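News | Automation & Data

Zunura and Grisuvard Begin Second Round of Bin-Picking Data Collection

May 30, 2025. Zunura, a developer of control software for industrial arms, and Grisuvard, a contract test laboratory, have begun a second round of data collection for Stotico, Zunura's learning system for picking parts from bins. The first round closed in March. The second will run until 153 hours of usable operation have been recorded across 12 workstations.

Stotico learns grasping from examples. Each example contains the camera view of the bin before the attempt, the commanded path of the arm, the joint readings along that path, and a label for the result. Attempts that fail are kept and labeled with the same fields as attempts that succeed. Records with missing joint readings or a dropped camera stream are removed before training.

The first round used single blocks placed near the center of the bin. According to Zunura, the resulting model performed acceptably on those placements and poorly on blocks close to a wall, where the fingers have little room to open and the arm must approach at an angle. The second round gives most of its recording time to these positions, with several blocks in the bin at once.

"The first data set was too tidy," said Jytte Mogensen, who leads data collection at Zunura. "We had plenty of flat blocks with free space on all sides. A part leaning on a wall needs a different approach path, and the model had hardly seen one."

Workstations share a common layout. A metal bin with sloped inner walls is set on a wooden tabletop with the arm reaching in from one side, and a fixed camera covers the workspace. Bins are not cleaned or repainted between sessions. Scuffs, dust, and streaks on the metal change how the surface looks to the camera, and Zunura wants this variation in the training records. 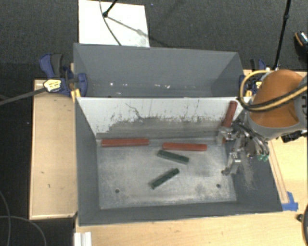
Collection Procedure

Objects in the current phase are rectangular blocks in reddish brown and dark green. Arrangements differ from one session to the next and include blocks lying flat at various angles and blocks propped upright in a corner or against a wall. The operator sets the starting arrangement by hand, leaves the work area, and releases the arm from a separate control station.

A session lasts 60 minutes. For the first part of each session the operator guides the arm remotely, and these attempts are stored as demonstrations. For the remainder, the current version of Stotico selects the grasps and the operator intervenes only to stop the arm or reset the blocks. The two types of record are stored separately and can be weighted independently in training.

Arm commands and camera streams are synchronized by Fu, a logging tool written at Grisuvard. Fu assigns every record a session number, a workstation number, and a software version. If the clocks of the camera and the arm controller drift beyond the permitted limit, recording is suspended and the operator is notified. Work already stored in that session is checked before it is released.

Troels Gunnlaugsson, laboratory manager at Grisuvard, said the logging changes were made in response to problems in the first round. "We lost roughly 80 sessions to timing errors that were found only after export," he said. "The check now runs during recording. It costs the operators a few interruptions, and we accept that."

Labeling and Review

Result labels are generated automatically from the finger position and the weight reading at the wrist. A reviewer examines the video wherever the two signals disagree. Common cases are a block held by one edge, a block dropped over the bin, and a second block moved during the lift. Each has its own label. Reviewers do not edit the underlying sensor data.

A portion of the sessions is held back from training and used only for testing. These sessions are chosen by workstation, so that the model is tested on bins and camera positions absent from its training records.

Next Steps

Zunura will train an interim model when half of the planned hours have been recorded and will adjust the mix of starting arrangements according to its errors. Cylindrical parts and mixed bins are planned for a later phase. No release date has been set for a version of Stotico trained on the second-round data.

Grisuvard will continue to operate the workstations under the existing agreement. Financial terms were not disclosed.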